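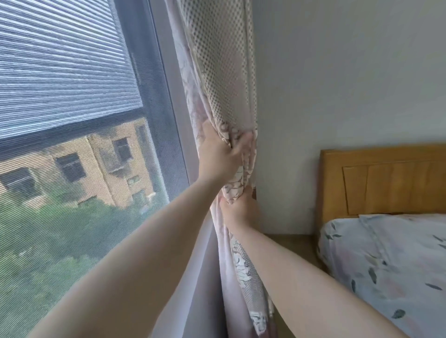
Bedroom window, curtain gathered by hand beside the glass.

Gultovier Linen-Look Curtain Tieback, Pair
Home > Window > Curtain hardware > Tiebacks and holdbacks

Sold as a pair. In stock at the Gilbridge warehouse.

A curtain has two jobs. At night it hangs there and blocks the streetlight, and it does this well. During the day it is supposed to get out of the way, and most curtains have never accepted this part of the arrangement. They drift back over the glass, sit on the radiator, and find their way into the cup of coffee you left on the sill. The Gultovier tieback is a padded fabric band with a ring at each end and a hook for the wall. It goes around the curtain and stays there until you take it off. We have tried to make that sound more exciting and given up.

What you get

Two padded bands, 36 inches long from ring to ring
Two wall hooks in brushed steel
Screws and wall anchors for drywall
One sheet of instructions, mostly drawings

Colors: Oatmeal, Slate, Moss, and a red we call Brick. Brick looks pinker on most screens than it does on a wall. If you are ordering it to match something, order the swatch card first.

Will it fit my curtains?

Gather the curtain at the height where you want the band, squeeze it as tight as you'd like it to look, and run a tape measure around it. Add 10 inches for the drape and the reach back to the hook. If the total comes to 36 or less, you're fine. If it comes to more, you want the Long, which is on its own page and costs a little extra on account of having more tieback in it.

Squeeze like you mean it but don't strangle the thing. People measure with both fists clenched, order the short band, and then write to us about creases. A lined curtain, or a sheer and a drape on the same side, takes up a good deal more room than a single panel. Measure all the layers together if you plan to tie them together. If you'd like the sheer to stay down while the heavier one goes back, measure only the heavier one, and be ready to spend a minute each morning separating them.

Where to put the hook

The usual advice is a third of the way up from the floor, or a third of the way down from the rod, and the people who hold these two opinions should not be seated together at dinner. We'd say hold the curtain back with your hand, walk your hand up and down until the shape looks right, and make a pencil mark. Low gives you a long, heavy sweep and a slightly formal look. High lets in more light and suits short windows. Halfway cuts the curtain in two and looks like a belt on a nightgown, though some customers like it and have sent us pictures.

Set the hook level with the outer edge of the curtain or an inch beyond. Check what's behind the wall before you drill. If there is a bed or a dresser close by, make sure you can still reach the hook without kneeling on anything.

Putting it up

1. Mark the hook height on one side, then measure up from the floor and copy it to the other. Don't measure from the windowsill. Windowsills lie.
2. Drill, tap in the anchor, and drive the screw until the plate sits flat.
3. Slip one ring over the hook.
4. Pass the band behind the curtain, bring it around the front, and hook the second ring over the first.
5. Pull the fabric above the band up a little so it softens over the top. This is the step that makes it look like the catalog.

Renting? The hook also fits the Zorkamitz adhesive plate (sold separately), which holds light and medium curtains on smooth painted walls. It does not hold velvet. We say this on the package, on the plate, and now here.

Care

Spot clean with a damp cloth. The cover does not come off — we tried a zipper version, and the zipper snagged every sheer it met. Do not machine wash. The padding comes out shaped like a potato.

Materials

Cover: polyester and cotton blend, woven by the Furukawa mill
Padding: polyester felt
Rings and hooks: steel
We test a sample from each batch by hooking and unhooking it 1000 times. It is not a sought-after job.

Shipping and returns

Orders placed before noon go out the same day. Unused pairs can come back within the return window printed on your packing slip. Single tiebacks cannot, even if you only have one curtain. Trade orders of 400 pairs or more are quoted by the Gilbridge office, and lead times run longer from February through spring, when hotels remember they have windows.

Also in this range

Gultovier Long Tieback, pair
Gultovier Swatch Card
Zorkamitz Adhesive Plate, pack of two
Spare hooks and anchors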